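The Spoon Floor

An open day at Skuvora, where the future of household robotics spends its mornings setting the table

The sign at the gate in Skurnavside says VISITORS LEFT, which at ten in the morning reads more like a report than an instruction. A few dozen of us stood beneath it in a June drizzle, wearing paper badges, until a side door opened and a cheerful woman in a fleece told us we could all come in if we promised to wipe our feet.

Skuvora holds its open day once a year. The company occupies two floors of what used to be a button factory, and it is in the business of teaching robots to do housework. I had come expecting robots. There is one, and it lives upstairs, and I will get to it. Most of the company, though, turns out to be tables.

The ground floor is one long room divided by shoulder-high partitions into bays, and each bay is got up as a small piece of somebody's home. One has a sink and a dish rack. Another has a bed that is made and unmade all day by people who, according to our guide, can no longer bring themselves to make their own. There is a hallway with coats in it and no house attached. The staff call the dining section the spoon floor, with no irony I could detect, and it is the part they are proudest of.

The method is simple enough to explain to a paper-badged crowd. A person takes a gripper in each hand, something like a pair of fat tongs with a camera on top, and does a chore with those instead of with fingers. The cameras record what the grippers see. Do this enough times, with enough different spoons, and a robot fitted with the same sort of gripper can be trained on the recordings. The robot never has to be in the room, and neither does the engineer, who can be upstairs having a nice sit-down.

Each recorded chore is called a take. The current project, which goes by the name Steneo, asks for 825 takes of table setting alone, and a whiteboard by the door showed that 234 had passed inspection. I asked what gets a take thrown out. Dropping something is fine, we were told, as long as you pick it up again in a dignified manner. Sneezing is fine. What sinks a take is reaching in with a bare hand to nudge a fork straight, and everybody does it, because a lifetime of straightening forks is hard to put down at the door.

The operators work in shifts of two hours and then go and look out of a window. They have the calm, faintly put-upon air of people who are paid to be slow. One of them told me the first week is the worst. You go home and pick up your own coffee cup, and you notice how good your hand is at it, and you get a little smug.

Then we were invited to try.

I am a grown adult and have been laying tables since I was tall enough to see over one. Given a gripper in each hand, I chased a teaspoon across a tabletop for what felt like a season. The fingers close when you squeeze, and they close exactly as much as you squeeze, with no opinion at all about whether there is anything between them. A spoon lying flat offers very little to hold. The trick is to go for the neck of the handle and come in low. I was told this before, during and after my attempt. A boy of maybe nine took my place and did it on his second go -- to warm applause, some of it mine.

The spoons themselves are chosen with care. Shiny ones throw glints that shift whenever the camera does, and thin handles are hard to pinch, so the floor has plenty of both. Placemats get swapped as well, between stripes and plain and a lace thing that looks like it came from a great-aunt. If a robot only ever meets one spoon on one table, the reasoning goes, it will be an expert on that spoon and useless at dinner.

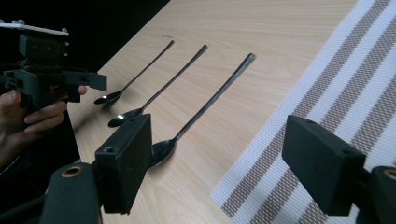

Why bother with two grippers when a spoon can be moved with one? Most chores need a second hand sooner or later, to steady a plate or hold a drawer open, and the company would like its recordings to cover the hard half of housework along with the easy half.

Upstairs, at last, was the robot. It is called Skov and it has two arms on a post, and it stood behind a strip of yellow tape with an engineer on either side, like a boxer. The demonstration was to be five place settings. The lights were left alone, the table was an ordinary one, and a visitor was asked to scatter the silverware any way she liked. She did this with real malice.

Skov considered the matter. Then an arm came down, slow as an elevator in an old hotel, and took a spoon by the neck. The room breathed in. The spoon went to the right of the plate and was let go about an inch too high, so it landed with a clack and a small hop. The arm paused over it. I am aware that a machine cannot be embarrassed, but I have stood over things in just that way.

It took 10 minutes to lay four places well and the fifth one backward. The crowd clapped for all five. One of the engineers reached across the tape and, with her bare hand, turned the last fork around.

Coffee was served afterward in the hallway with the coats. There were plenty of cups and a large tin of cookies, and somebody had forgotten to put out any spoons, so we stirred with pencils until a man came up from the ground floor with a fistful.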